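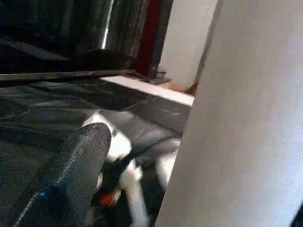 11 April 2023. Florkeo self-mask, wrist cameras. Goal for today was to get rid of the static mask and use one that follows the gripper opening. The static mask was drawn by hand at one aperture, and everything downstream (cloth edges, depth fill, grasp scoring) trusts it completely. At wide openings the white finger can take most of the right half of the view, and a fixed polygon either leaves a bright strip of finger in the image or throws away cloth we need. The dark pad on the other side is the worse of the two. Dark gray pad in front of dark gray cloth, and the segmenter is happy to call it all cloth. The black cable got the same treatment in several replays.

What I did: exported finger poses from the joint log, rendered the finger mesh into each wrist view with the current hand-eye transform, grew the outline a little, and wrote it out as a per-frame mask. Ran it through Divenow on log 3022 with the planner disconnected, perception only.

First pass looked bad. The rendered finger trailed the real one on every open and close, and was fine whenever the gripper held still. I spent too long on the mesh scale before plotting aperture against image time. The offset is about 300 ms. The arm joints are stamped at the driver, but the gripper aperture gets stamped when the bridge node publishes it, after the queue. Moved the stamp to the read call and replayed with the old logs shifted by hand. Much better. Old logs will need the shift applied at load time, so I added a field for it in the log header reader. Default is zero. Don't leave it at zero for anything recorded before today.

Next was pinch state. With the fingers shut on thin material the aperture reading sits so close to fully closed that the state estimator reports an empty gripper, and the planner goes back to "search for edge" with the edge still in its fingers. I want the wrist view to get a vote there. If there is a thin bright line between the two finger outlines and it continues above the tips, that should count as held.
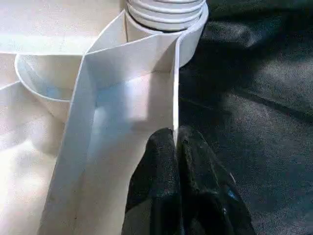
A comment on the shared page asks whether the vote should be a vote at all, given that bright-line-between-fingers only works with white material and will say nothing useful once we pinch the black cloth with the black fingers. It suggests using motor current as the main signal and keeping vision as a tie-breaker.

Agreed in principle. Current on this gripper is noisy near the closed stop and I don't have a threshold I believe in. For now: vision can say "held" or "don't know", never "empty". Current can say any of the three. The planner stays in its present step on "don't know" and gives up after a timeout. Wrote that up as a small table in the state estimator config so it can be changed without a rebuild.

Then the head camera. The head view is where the workspace model comes from, and it has its own version of the same problem. The arm shells are shiny, and the reflections make the depth drop out in patches that then get filled from whatever is nearby.
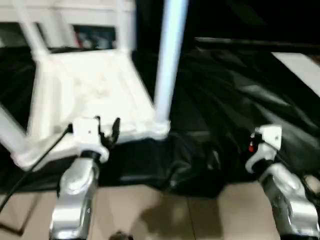 Filling from neighbors is the wrong default near an arm. I changed the fill so that any hole touching the projected arm outline stays a hole, and the collision checker treats it as unknown space. That makes the planner more cautious close to the other arm. In replay, 63 plans that used to go through are now rejected. I looked at a handful. Most of them were passing over furniture with very little clearance, so I am not sorry to lose those. A few were plainly fine and got rejected over a hole the size of a fingertip. Need a minimum hole size, in meters and not in pixels.

The Kjærgaard calibration routine was also rerun on both wrists before the last replay. Left changed very little. Right moved enough to see in the overlay, so either the mount has shifted or the earlier one was poor. Kept both files, the new one is active. Forkton is still on the old calibration format and will need the converter.

Last thing for the day, component linking. When a finger lies right across the middle of the view with dark fabric on both sides of it, masking it out properly leaves two separate regions, and Florkeo gives them two IDs. The old code joined them by accident, by counting the finger as cloth.

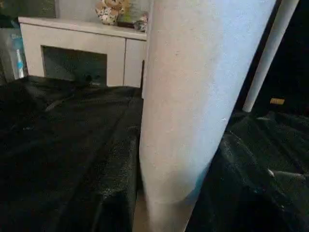 One reply to this in the log: joining across the finger should stay off by default. Two regions with floor showing between them may well be two surfaces, and a wrong join sends the arm into the gap, while a wrong split only costs another look.

Fine by me. Join is off. I added a flag, and a check that refuses to join if there is any floor-labeled pixel along the finger outline between the two regions. The floor label itself is shaky in narrow strips, so the check is only as good as that. Tracking IDs across frames would be the better fix: if it was one region before the finger came in, keep it as one. Not started.

Open items, 4 of them:

Minimum hole size for the depth fill.
Current threshold near the closed stop. Needs a run with nothing in the gripper and a run with cloth.
Re-export the older logs with the aperture shift, then rerun the segmentation numbers. Anything in the May report should come from the new export.
Pad mesh. The rendered pad comes out slightly narrow at the curved end and leaves a thin rim unmasked. I'm covering it with extra dilation for now, which eats cloth at small apertures.

Branch is pushed, not merged. Config for the left wrist is the one to copy from.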